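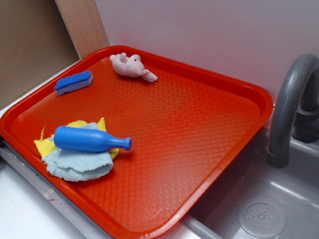
4. What people wrote about the sink

4.1 Reading the diaries

By the end of June I had 246 diary entries from six shared houses, and I'll admit I had been looking forward to the rows. Everybody who has lived with housemates has a story about dishes, and I went in expecting pages of grievance. There is some of that (one entry from the Lusance Street house consists of a single word I can't print here). But most of the entries are calm, and a surprising number are about furniture, if you're willing to call a dish rack furniture. People wrote about where they could put things down.

I read everything twice before coding any of it. On the second pass I marked each entry by who did the washing, what they were responding to, and whether any object was left out afterward. Chia-hao Hsu coded the same entries separately, and we argued our way through the ones where we differed. Most of our arguments were over what I had been calling "soaking." I took the word at face value. Chia-hao, who shared a kitchen all through graduate school, did not. We ended up with two codes, one for soaking that ended in the same entry and one for soaking that simply stopped being mentioned.

4.2 The surface problem

The small kitchens are where this gets interesting! In four of the six houses the counter beside the sink is also where food gets prepared, so a person washing up and a person making dinner want the same piece of space. The house rules posted on the fridge rarely cover this. They say things like "wash your own" and "no pans overnight," and they're all about whose job it is. Space doesn't come into it.

So people improvise. They stack things on the stove, or on the windowsill, or in one case on top of the washing machine, until the spin cycle put a stop to that. Fung-ping Wei, in the Akura Court house, wrote that she "builds out" over the sink when the counter is full, laying a cutting board or a big tray half on and half off the basin. I liked the phrase so much that I've kept it as a category name. Building out turned up in five of the six houses, and almost always in the early evening, when the kitchens were busiest.

Housemates feel differently about it. The person who builds out sees extra counter. The next person along sees a blocked sink, and has to decide whether moving somebody else's tray counts as helping or meddling. Kwan-ho Cheung described standing there with a wet pot in each hand, "doing the math" on whether he'd be accused of something. (He put the pots on the floor.) Earlier I suggested that shared-kitchen trouble is mostly about fairness, and the diaries pushed me off that position a bit. Plenty of entries describe two people who agree completely on what is fair and are still in each other's way.

Large flat things also collect small things. Once a tray is down, a sponge lands on it, then a spoon, and by then it has become somewhere to keep stuff and moving it is a real chore. Feng-yi Kan calls this "the tray getting promoted." Her brother Tin-yau, who lives in the same house and kept his own diary, records the very same evening as "tidied up a bit." I don't think either of them is wrong, and it's a good warning about leaning on one diary per household.

Figure 4. A serving tray with a raised rim, lying at an angle across the counter and the edge of the basin.

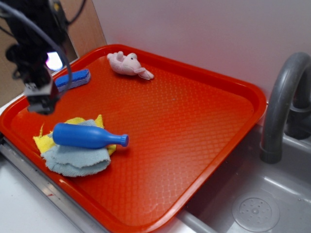
4.3 Who moves it

My original coding sheet had no line for this, so I had to go back and add one. When an object was left across the sink, the diaries usually name whoever moved it, and it was seldom the person who had put it there. More often it was whoever needed the faucet first, meaning early risers did far more of this clearing than their housemates realized. It never shows up on a chore chart. It takes a few seconds and people don't think of it as work, although two of the early risers clearly did by week five.

I'd be careful about making too much of this. The diaries came from people who agreed to keep diaries, and I suspect the real sink-blockers turned me down. The follow-up interviews help a little with that, and I turn to those next.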